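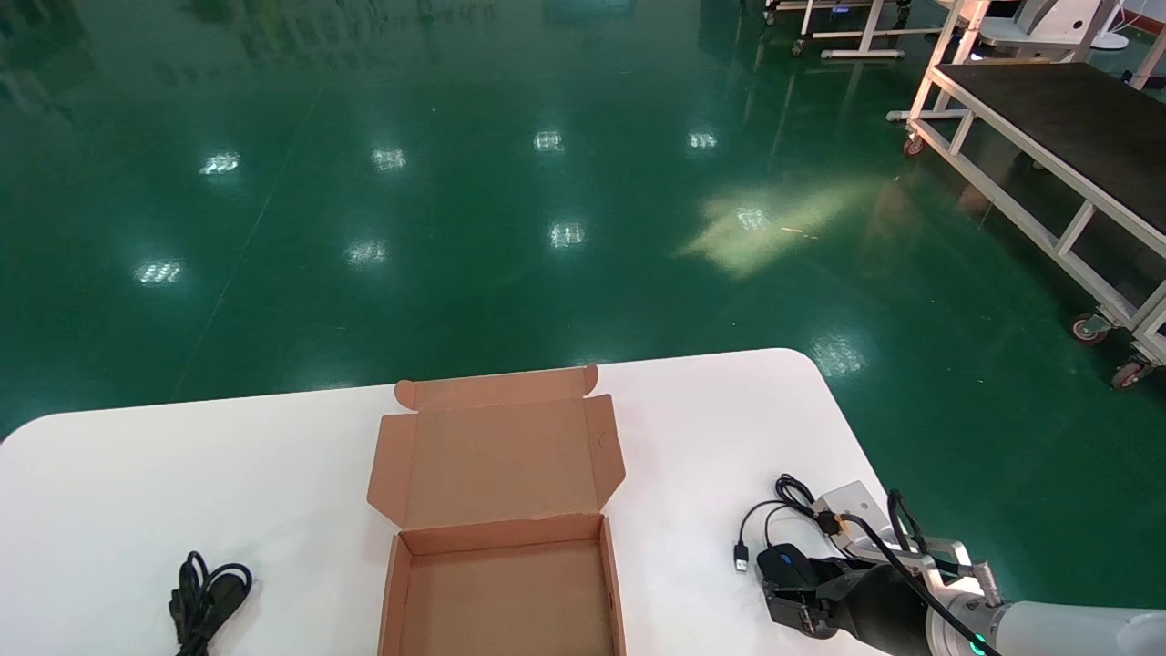
Diary / Housing

December, after nine in the evening

I came home from the tenants' meeting at Cornlow with cold feet and a head full of numbers. The council has 68 families on the list for supported flats, and the old Karras building could take 40 of them if the province pays for the heating. This "if" was spoken many times tonight.

Siobhán Doherty explained the new rent rule. I understood most of it. A tenant will pay according to income, and the support worker stays for two years after moving in. I wanted to ask what comes in the third year, but I was slow to build my sentence and then the next person was already speaking. I wrote the question on my paper and gave it to her at the door. She promised to answer by email.

Vlasta Kadrić spoke about her own time without an address, five winters ago in Drovadville. She said the hardest thing was the post – every office wanted to send her a letter, and she had no place to receive it. I had not thought of this before. When I arrived in this country I had at least my cousin's mailbox.

There was some quarrel about parking. One neighbour on our side of the street is afraid for the value of his house, and he was quite loud. I did not like his colour of voice, but he stayed until the end and he helped to stack the chairs.

Tomorrow I must call the centre about the room for January, and finish my letter to the councillor. It is too long now, around three pages. I will cut the part about the buses.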